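Folding on a Soft Surface: A Small Study of One Bedroom
Student project report, Everyday Spaces module
Submitted August 30, 2024

Why I picked this

My first idea was to study the shared kitchen in our house in Prestby, but Jayanthi Achari had already claimed kitchens and her plan was miles better than mine. So I went with laundry, and in particular the bit after the washing when everything ends up on the bed and has to be folded. I fold on my bed because I don't own a table that's big enough (my desk holds a laptop and a mug and then it's full). I wanted to know whether a bed is any good as a folding place, and whether jeans really are as annoying as I've always thought.

What I did

I kept a folding diary through August and wrote down every item I folded, 156 in all. Of those, 24 were jeans, mostly the same few pairs going round and round! I noted what was on the bed at the time, how the item was laid out before the first fold, and whether I had to start again. Andri Aebischer, who was doing the same on a proper table over in Plenholm, lent me his notes so I had something to hold mine up against.

The bed

I decided early on not to tidy specially for the project. The bed had its usual things on it: the cream cover with the little leafy sprigs, the blue plaid blanket with the round badge printed on it, pillows, a phone charger. I laid the jeans across the sprig cover, waistband to the left, and smoothed from the seat down towards the leg. Light denim is nice to work with for this kind of study, the creases along the thigh show up really well against the fade.

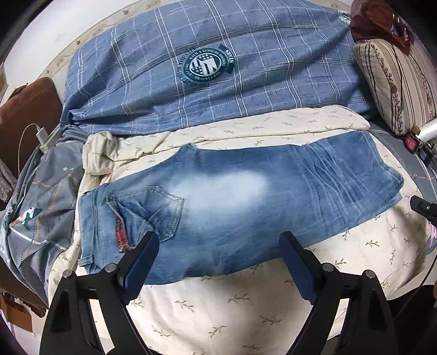 What went wrong

Quite a lot, to begin with. The cover moves. If you pull a leg straight, the cover comes along with it and you get a ridge underneath, and then the fold sits on the ridge and slides open. I restarted 13 of the 24 jeans, which is a terrible score. T-shirts were fine and towels were fine (I think they're light enough that you never really tug at them). Andri restarted two pairs all month, but he did say his table was too narrow for bedding, so I felt a bit better.

The other problem was space. The plaid blanket takes up the far side and I kept trying to lay things out in what was left, so the jeans often ended up going across at a slant. I'd put this down as laziness in my diary, but a slant gives you a longer run to work with, and I started doing it on purpose. 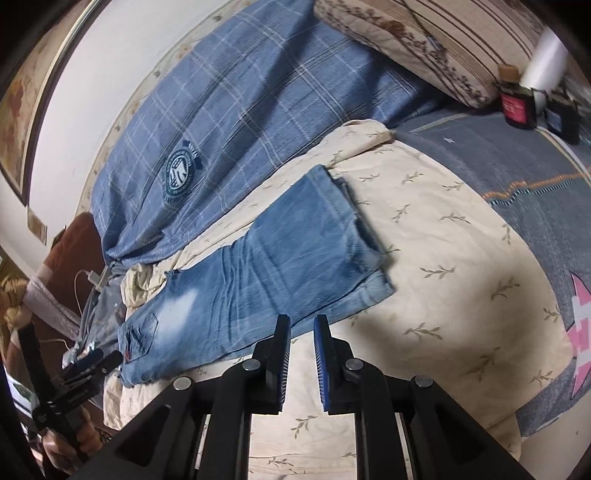
Jeans on the diagonal, with the hem end folded up.

What I'd change

Gebhard Bühler read my draft and asked why I hadn't timed anything. Fair point, I should have. I'd also like to try the plaid blanket underneath instead of the sprig cover, to see if the jeans drag it about as much. And I only studied one bed and one person, so I can't say much about anyone else's.

For now I'm still folding on the bed, jeans first while there's room, socks last. Jayanthi has offered me a corner of her kitchen table for the follow-up.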